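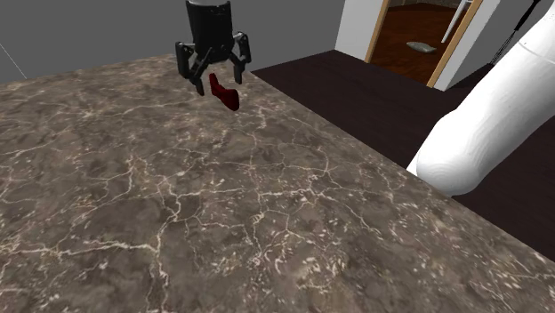 図1 シミュレータ内でのデータ収集の一場面。天板は大理石調。

3.2 デモの集め方

さて、ここからは学習用のデモをどうやって集めたかという話です。正直に書くと、私がこの研究でいちばん時間を使ったのはネットワークの設計ではなくてここでした(査読者の方には地味に見えるかもしれませんが、少しお付き合いください)。

収集にはPlelteoという自作の環境を使いました。物理エンジンの上に薄い操作用の層をかぶせただけのもので、家の中を模した部屋をいくつか読み込めるようになっています。図1もそのうちのひとつで、天板の奥にドアの開口があって、隣の部屋の床まで見えています。背景がのっぺりした部屋だけで学習させると、方策が壁の色を手がかりにしてしまうことが予備実験でわかったので、模様のうるさい天板や、奥に抜けのある間取りをわざと混ぜました。大理石の細かい筋は、深度を使わない設定だとかなりの難物です。私もテレオペ中に何度か高さを見誤りました。

操作したのは私ともうひとりの2人です。1エピソードは、アームが初期姿勢から動き出し、対象物に触れ、持ち上げて、指定の位置で離すまで。制限時間を過ぎたものは自動で打ち切りにしています。5月に始めたときは1000エピソード集めるつもりだったのですが、見返してみると前半のものは操作がぎこちなくて、途中で止まったり行きつ戻りつしたり、とても手本とは呼べない動きが混じっていました。結局そこはばっさり捨てて、最終的に使ったのは600エピソードです。もったいない気もしましたが、捨てる前と後で学習曲線を比べたら迷いは消えました。

対象物は4種類で、硬いもの2種、柔らかいもの2種という内訳です。布のように形の定まらないものは、つかむ位置が少しずれるだけで垂れ方が変わるので、成功の判定が本当にやっかいでした! 最初は対象物の重心の高さだけで判定していたのですが、これだと指に引っかかっているだけの状態も成功になってしまいます。そこで、指先の接触と対象物の高さの両方を一定時間続けて満たすことを条件に加えました。図1は赤い対象物が天板から離れて宙にある瞬間です。ただ、こういう1コマだけを見ても把持が安定しているかどうかは決められないので、判定は必ず時系列で行っています。

記録したのは、カメラ画像、関節角、グリッパの開度、それに操作者の入力です。形式はLunbyに合わせました。独自形式にしたい誘惑もあったんですが、以前それで後から変換スクリプトを書くはめになり、懲りています。なお、画像と関節角は取得の周期が違うため、保存時に関節角のほうを画像の時刻へ線形補間しました。ここを雑にすると、接触の直前で手先の位置と画像がずれてしまい、学習後の方策が妙に早くグリッパを閉じるようになります。私たちも一度これをやりました。

ラベルの見直しは2023年8月に行い、判定の境目にあるエピソードは2人で別々に再生して、意見が割れたものは除外しました。次の3.3節では、こうして残したデータをどう分割したかを述べます。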